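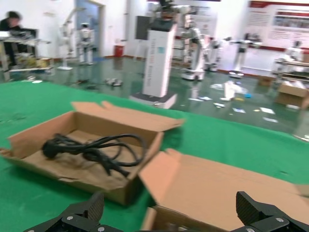 Cables & boxes – the packing table, April

Quick gallery from the sorting push. Sorry for the short captions, writing these between loads. The job was simple enough on paper: every loose power cable in the room gets looked at, coiled, labelled with masking tape and put in a box with its own kind. We had 26 cartons and five of them were already full of mystery leads when we started.

Ánh Sầm did the table side. Lụa Phan did the list, and wrote the tape labels, and found the second marker when the first one died.

The photo up top is the one everybody asked for so it goes first. Black power cable in an open carton, still in a tangle, green table under it. Second open box right next to it, big flap out flat.

Some notes for anyone doing the same in their own room –

Coiling. Loose loops, about a hand wide, over-under if you know how. No wrapping round the elbow, it kinks them. One bit of tape near the plug and thats it.

Boxes. Flaps folded all the way out while you work, otherwise they spring back and you fight them all afternoon. Heavy adapters go at the bottom, thin leads on top.

Labels. Length, plug type, what it came off. Lụa put "Koltano bench" on some and "Choi shelf" on the rest, which means plenty to us and nothing to anyone else. Will redo in plain words.

Numbers, for the people who like them: 111 cables checked, list is in the shared folder under Fondia, file 3552. If you borrow one write it down. Please.

Still to do: the display leads, the drawer of short ones, and the floor. Scraps of paper and plastic lying out past the table, need a broom and a bag. Cardboard goes flat by the door, plastic seperate.

Spare cartons are free to take, ask Ánh first – a few are promised to Skostance for their move. Tape is back in the top drawer. The good scissors are still missing, if you have them just leave them on the green table.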